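Mekdes Wolde
Sep 16, 2024

People keep asking me whether a machine can do the small jobs in a store yet. Short version: some of them, slowly. Longer version in this thread.

1/ I've worked on store automation at Elness for two years. Before that I stocked shelves at Pinovley. I still think about the work the way a stocker does: how long does it take, and does somebody have to redo it.

2/ Floors are mostly solved. A scrubber can run the aisles after closing and do a decent job. It misses corners and the strip along the base of the fixtures. One person with a mop gets those in 15 minutes.

3/ Shelf scanning is good too. Reading a price tag and noticing a gap doesn't require touching anything, and touching things is where it gets hard.

4/ Display furniture is a good test. White cabinet, rounded front, ribbed glass panels, open compartments on one side, a small beige cup sitting on top. Clearing and wiping a piece like that is an ordinary job for a new hire.
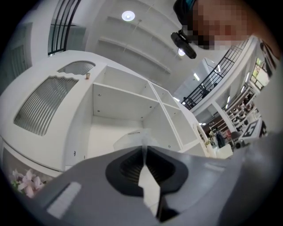

Elness Store Tasks Team

5/ Go through what the job asks for. Pick up the cup without knocking it over. Reach into an open compartment, get to the back, come out without hitting the thin boards. Wipe a curved face and grooved glass with the right pressure.

6/ The cup is fine. On our practice fixture at the Flultmont site, we got 92 percent on picking up a single light object and putting it back.

7/ Compartments are worse. A finger fits. A finger plus the hand behind it often doesn't, so the approach angle matters a lot. Zhuoran Yao on our team spent most of last December on that alone.

8/ Wiping grooves is the one I'd call not ready. We can move a cloth over the glass. We can't reliably tell if the dust is gone.

9/ Time: a person does our practice cabinet in 2 minutes. Our best full run took around 12. The Weerasinghe people asked if that was a typo. It wasn't.

10/ At home it's harder again. Every cabinet is different and the things on it move every day. I would not buy a machine to dust my living room right now.

11/ I would let one put light items back on a flat shelf overnight, with a person checking in the morning. Next we're trying two cups on the same shelf. I'll post the numbers when we have them.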